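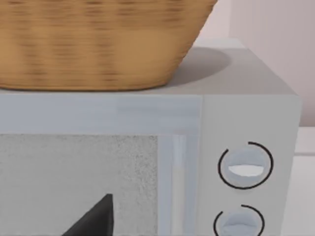

4.2 Call Routing Under a Shared Office Number

Small offices like to publish one phone number and let software decide who answers it. The software has views on this, and they are seldom the views of the office. We looked at how three routing rules behaved on the Stollby system, a hosted phone service used by a translation agency with 10 desk phones and a strong dislike of hold music.

The rules were simple. Under ring-all, every phone in the group rings until one is picked up. Under round robin, calls go to each desk in turn. Under longest-idle, the call goes to whoever has been off the phone the longest, a distinction that staff came to regard as a punishment. Each rule ran on its own for an equal number of working days, with the order drawn from a hat by Filipa Arruda, who managed the test on site and owned the hat.

The system logged 819 inbound calls. We dropped the ones that ended before the first ring and those placed by the agency to itself, a larger group than we had been led to expect. The Sunday test calls were also left out, as they came from us.

Ring-all gave the shortest wait at quiet times of day. From 9 in the morning it did less well. Several people would reach for the same call, one would get it, and the rest would say hello to a dial tone. Staff adapted by waiting to see if anyone else would answer. Everyone adapted at the same speed, and waits grew to match.

Round robin spread the calls evenly, which is all it promises. It paid no attention to whether a desk had a person at it. A phone left signed in over lunch took its full share of callers and helped none of them until the call moved on. Our first setting for that hand-off was 40 seconds. We lowered it after a caller asked the agency, in two languages, whether it had closed.

Longest-idle produced the fewest abandoned calls and the most complaints from staff. Two translators found that a short call to the Zerunlow voicemail line reset their idle time and moved them to the back of the queue. The practice spread quickly. We count it as a finding, though it made the later days of that run hard to compare with the early ones.

Leitão's model of shared lines treats the person answering as a fixed delay. Our logs fit that model poorly at every hour except the first. Adding a term for reluctance improved the fit, but we had no independent way to measure reluctance and have left the term out of Figure 3. The Reditz simulator, used in Section 5, assumes that a ringing phone will be answered by the person nearest to it. We kept this default so that our results could be compared with earlier work.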